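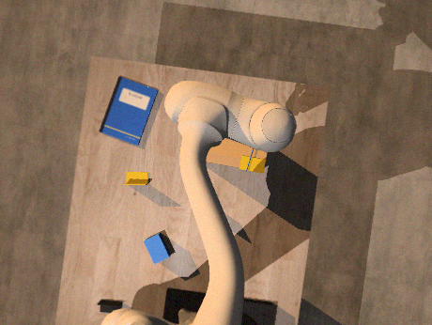
Fig. 4. Practice layout, Plurnon simulator: arm over the table, gripper at a yellow block.

Home | Set-up | Practice cell | Scoring | Faults

4. Running the practice cell

4.1 Open the Bromunley club profile and select Practice. Wait for the physics indicator to turn green.
4.2 Set the step rate to 200 Hz. Teams must not change this value between trials.
4.3 Enter the team number and a random seed between 1 and 1,000. Record both in the logbook.
4.4 Jog the arm to the start pose using the keyboard. Release all keys before loading a program.

NOTE: Block positions change with the seed. Do not hard-code coordinates.
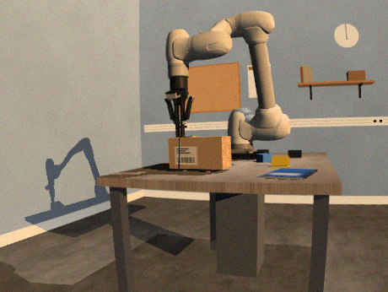

4.5 Approach height is set per object in the Targets tab. Enter the clearance above the top face, then the closing width. The carton stands much taller than the blue and yellow blocks beside it, so a height tuned on a block will drive the fingers into the cardboard. Approach with the gripper vertical.

CAUTION: Stop the program before editing joint limits. Unsaved limits revert to default.

4.6 Export the log and submit it to Heiðrún Skov by 7 p.m. Wednesday.

Plurnon Robotics Club manual, maintained by Inês Caldeira | Contact | Back to top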